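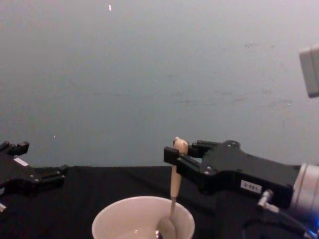

The Sunday After Grikunwood

When Darlene did not come home on the last bus, Hélène Bergeron stayed in the kitchen with the light on and the radio very low. She had already washed the same cup two times. At half past midnight she took her coat from the hook, and then she hung it back, because where would she go?

Darlene was sixteen. She had said that she was going to Lise Fehr's house in Lapointe to study for the chemistry test. Lise's mother had said on the telephone, in a sleepy voice, that Lise was in Drarnau with her father for the whole weekend.

"I am sure there is an explanation," said Lise's mother.

"Yes," said Hélène. "I am sure also."

She wrote the things she would say on the back of the gas bill. She was a person who wrote lists. No telephone for a month. No music on Saturdays. The door of the bedroom to stay open. She read it again and it looked like a notice in a swimming pool, so she crossed out the door.

At ten minutes past one there were feet on the stairs, and the key did not find the lock the first time.

"You are awake," said Darlene.

"I am awake."

The girl had mud on her shoes up to the laces and a man's jacket over her shoulders, a blue one, too wide. Hélène looked at the jacket. She had thirty questions and all of them were about the jacket.

"It's Thabiso's," said Darlene. "Thabiso Mokgethi. From the orchestra. His sister drove us."

"Drove you from where?"

"Grikunwood."

Hélène sat down. Grikunwood was on the other side of the river, past the quarry, and there was only one reason that any person of the Bergeron family would go to Grikunwood.

"You went to see your father," she said.

"I went to look at the house. I didn't ring."

The refrigerator started its noise, and they both waited as if it would finish soon. Darlene did not take off the shoes. At another hour Hélène would have told her about the floor.

"They have a swing," said Darlene. "In the front. One of those plastic ones for a baby."

Hélène had known about the baby since Easter. She had planned to tell it when the examinations were over, and then after the concert, and then in the summer, when they would be at her cousin's place and there would be a lake to look at while she was saying it.

"Who told you?" she asked.

"Jui-lin."

"Jui-lin Tu? From the bakery?"

"She thought I knew. She said congratulations to me, Maman. She put an extra roll in the bag." Darlene laughed, but it went wrong in the middle. "I ate it as well. I was hungry."

Hélène turned the gas bill over so the list was against the table. She got up and put milk in the small pan. It was what her own mother had done on bad nights, and her own mother had never said sorry for anything, only milk and then more milk. She stood with her back to the room and watched the edge of it begin to move.

"I should have told you," she said to the pan.

"Yes."

"I wanted to find a good moment."

"There wasn't going to be one."

"No. I see this now."

She poured the milk in two cups and brought them. Darlene had finally sat, sideways, as she used to sit at six years old when she was not sure if she was in trouble.

"Am I punished?" she asked.

"You lied to me about Lise."

"I know."

"I telephoned her mother at eleven at night. She thinks now that I am a madwoman."

"She thinks that about everybody."

Hélène wanted not to smile and nearly managed it. "Yes, you are punished," she said. "I don't know yet how. I am too tired to be fair."

Darlene nodded. She drank, and the milk left a line on her lip, and she did not wipe it. Out in the street a car went by slowly, perhaps the sister of Thabiso Mokgethi, looking to see if the light was still on.

"Is it a boy or a girl?" asked Darlene.

"A girl. She is called Flirnis."

"That's not a name."

"It is from the other family. It was somebody's grandmother."

"Flirnis," said Darlene, trying it. "Poor thing. At school they'll kill her." She pulled the blue jacket closer and looked into the cup. "Somebody will have to tell her what to do about that."

Hélène did not answer. She reached under the table, took one muddy shoe by the heel and began to undo the lace — it was a double knot, very tight — and Darlene let her do it, and after a moment gave her the other foot.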